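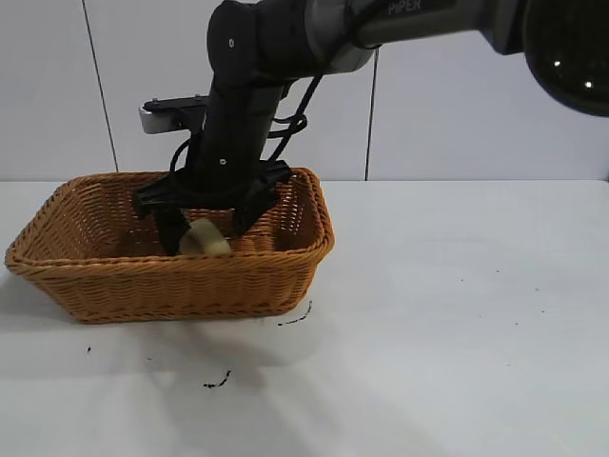

Hi everybody,

Dace Laur wrote:

> I've been catching up on old messages and I love the idea of cooking along
> with a movie, but I don't get how you time it. We tried a two-hour heist
> movie with a roast and ate at the end credits, starving and cranky. Do you
> cook first? Pause it? Also, is the Hullstead list of movies still
> anywhere? My old link is dead.
>
> Dace

Oh Dace, we have all eaten at the end credits. The first time I did this I picked a Western and a pot of beans I hadn't soaked, and we watched the whole thing, then most of the bonus material, and then had toast.

What works at our house is to cook everything that can be cooked before anybody sits down, and leave one small job for the slow part of the movie. There's nearly always a slow part! In a heist movie it's right after they meet the guy who knows about safes. In a romance it's when they're not speaking to each other. I get up, drain the pasta or pull the tray out, and I'm back on the couch before the plot needs me.

Roasts I'd save for a double feature. Put it in when the first movie starts, eat between the two, and have dessert with the second one. We did that in May with two submarine pictures (my husband's choice, he'd watch a submarine do nothing for three hours) and a pork shoulder, and it came out beautifully.
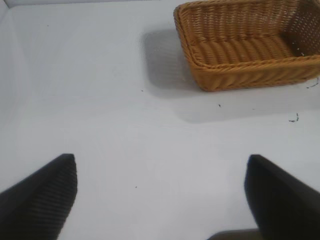
Should you pause the movie to eat?

Only if there are subtitles. It's hard to read and cut up a pork chop at the same time, so for those nights I make something that goes in a bowl and needs one spoon.

Birutė Baranauskienė, who some of you will remember from the old board, used to serve in courses and match each one to a scene. She did a six-course menu for Kļaviņa, that gloomy lighthouse movie, and it was all smoked fish and rye bread and one very good potato pancake. I copied it for my sister's birthday and spent 100 dollars, mostly on fish. Worth it, but I wouldn't do it again on a work night.

About the list: yes, it still exists! The Hullstead page went away, but I saved the text before it did. It has 256 movies with a dinner idea next to each, and some of them are pretty thin (the entry for Jinditz just says "soup"). I can send it to anyone who asks.

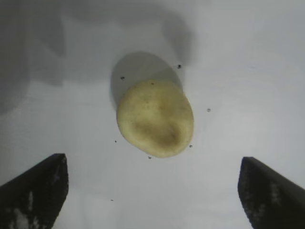

Vidard is on there too, with a note saying to make the meatballs the night before, and I second that. They hold together better and the sauce gets thicker. If you're going to try one from the list, I'd start there, Dace. It runs short, the kids can watch it, and the middle drags just long enough to boil noodles.

Let me know what you pick, and tell me if the roast gets a second chance.

Hugs from the kitchen,
Marcy

Contact the list owner | Copyright remains with each poster | Back to top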